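Home | Issues | Authors | Search
We use cookies to improve this site. Accept

3.2 Bags and closures

Packing trials at the Hiltholm site used clear zip-top bags with a pale pink seal around the mouth. The film is thin enough that a printed tablecloth shows through it. Small items such as the yellow fruit with its green leaf were packed singly. Baptiste's protocol allowed 54 seconds per bag, closure included.

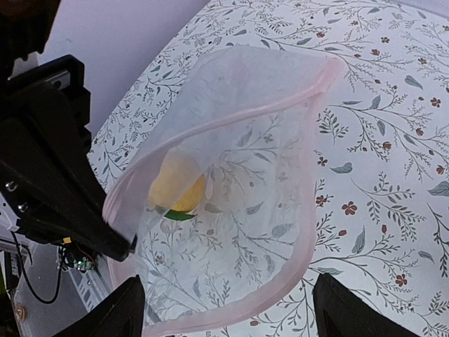

3.3 Sorting basket

Items for the Brorley task were held in a rectangular basket of pale pink plastic with perforated sides. It was filled with toy fruits and vegetables and stood on the patterned cloth. Basket contents were drawn again after every 12 trials, and the draw order was logged by item code.
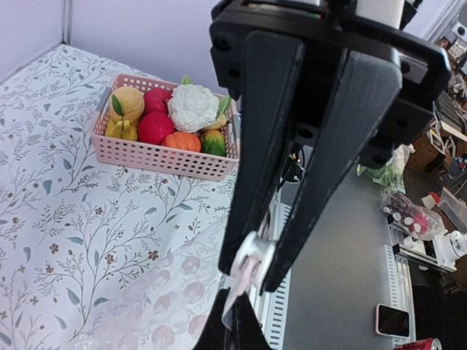 Figure 3. Basket of toy produce on the tablecloth, Brorley task.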